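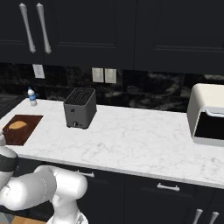
Notebook, Plonilik team, sim side
16 June 2019

Ok, long one today, because I skipped the last entry and I'm already forgetting which settings I changed.

First the good news: the kitchen loads without crashing! I finally gave up on the combined file and split it up so the counter and cabinets come in first, then the loose stuff, then the arm. Loading in that order got rid of the explosion at startup (everything that touched the counter used to shoot off toward the ceiling, which was fun twice and then very much not fun). The bread thing stays put on its cutting board now. I keep calling it the bread, and half the club calls it the potato, and in the object list it's still food_02, so if you're searching the config, look for that.

Task for the Triltside round is the same as before: pick the food up off the board, carry it across and put it down on the bare marble between the toaster and the white appliance on the right. No touching the toaster. Knocking the bottle over is a penalty, though it's far enough back by the wall that I don't worry much about it. The toaster is the real problem. It's sitting right in the middle of where the arm would like to go, and the planner loves a short path.

What I tried:

Went straight across with the default clearance. Clipped the top corner of the toaster on almost every run. The planner thinks the toaster is shorter than it is, and I lost an hour to that before I opened the collision shape and saw somebody (ok, me) had scaled it wrong back when we were still using the old counter.

Fixed the shape, then added a waypoint over the front edge of the counter so the arm swings out toward the room and comes back in. Way better. It looks a little silly, like it's carrying a tray around a sleeping cat, but it clears. Slower too, and I haven't checked what that does to our time score.

Ran a batch of 1000 overnight on the lab machine with the waypoint in. Only 14 drops, and all the ones I replayed were the same thing: the grasp lands too close to one end of the food and it rolls out once the arm starts turning. No toaster hits in the whole batch, which made my morning.

Stuff that still bugs me:

The dark cabinets. I like how they look, but with everything navy-black down there and that black marble behind the counter, the depth part of our pipeline gets noisy along the bottom of the wall. The silver pulls show up fine and then there's mush around them. I tried turning up the light and it washed out the white marble so badly that the front lip of the counter disappeared on us. Put it back where it was. Somebody who understands lighting better than I do, please have a go, the values are in the Bavik folder with my notes in the comments.

The arm base. I moved it closer to the left end of the counter so it can reach the board without stretching, and now it has to fold up pretty tight to start. There are 4 start poses saved. Please only use the last two! The first ones are from before I moved the base and the arm goes partway into the drawers, which the simulator is weirdly relaxed about.

Also the friction on the food. I've been bumping it up a bit at a time and I'm at the point where I feel like I'm cheating. The Domínguez handout from class says to keep it close to what you'd measure on the real item, so I guess one of us has to buy a roll and drag it across a cutting board with a spring scale. I volunteer to eat it afterward.

Next time:
- shift the grasp toward the middle of the food and rerun the same batch, same seeds
- time the waypoint route against the straight one
- rename food_02 to something we can all live with
- delete the 2 bad start poses (after checking that no script still calls them)
- ask whether the August deadline is for the code or the code plus the video, I've heard both

Lab machine is still logged in under my account, so don't shut it down, I've got another batch going on it.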